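4.2 The Bed as a Sorting Table
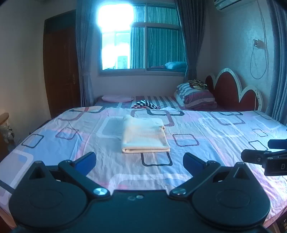
Figure 3. Bed with folded towel, Witwood apartments.

Household guides tend to treat the bed as the place where laundry ends up by accident. Our diaries suggest it is the main workbench of the home. Of the 80 households in the Witwood sample, 49 reported folding on a bed most of the time, and several of these owned a perfectly good table, which was busy holding mail. The bed's appeal is easy to see in Figure 3: a folded cream towel lies near the middle of a broad patterned sheet, with plenty of mattress left over for whatever comes next. A crumpled striped garment lies up by the head of the bed, near a small pink pillow. We coded the towel as "finished" and the garment as "undecided," a category we had not planned for and came to need badly.

Undecided items are those that a resident will not call clean, dirty, or put away. Hundent's earlier work on chairs found the same class of object and named it "resting," a kinder word than most of our participants used. In the diaries, such items moved toward the pillow end as folding went on and were shifted to the floor at bedtime, then back again in the morning. One resident logged the same sweater for 20 days.

Towels gave us far less trouble. Nearly all were folded first, whatever else was in the load, and participants described them as "the easy ones" or "a warm-up." Fülöp reads this early choice as planning. We are inclined to read it as putting off the fitted sheet, which only 2 households claimed to fold at all. Neither agreed to demonstrate. The Zorkier scale has no score for a sheet rolled into a ball and shut in a closet, so we entered these cases as missing data.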